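## Using other people's patterns in a home workshop

Keep the license with the pattern. When a template is downloaded, print the terms page to the same folder and write the download month on it. Terms on a site can be revised, and the printed copy records what applied when the file was obtained.

Personal-use terms cover items made and kept at home. Many also cover gifts. Sale at a craft fair normally needs a separate commercial license, so check before cutting stock.

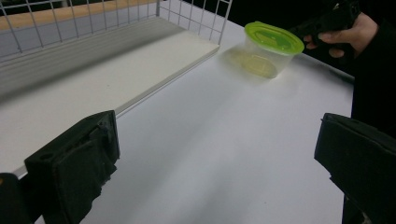 Commercial licenses are often capped by quantity. The Perron stencil set allows 6 finished pieces per purchase, and pieces given away count toward the cap. Log each one by pattern name, month and recipient.

A plain list of ingredients is generally not protected by copyright in the United States. The explanatory text and photographs that go with it may be. For a recipe binder, copy the quantities and write the method in your own words.

Credit lines do not replace permission. "Design by Margareta Enache" on a label identifies the designer and grants nothing.

File correspondence under the designer's name. If permission arrives by email, print the full thread, including the request. Keep both for as long as the items are on sale.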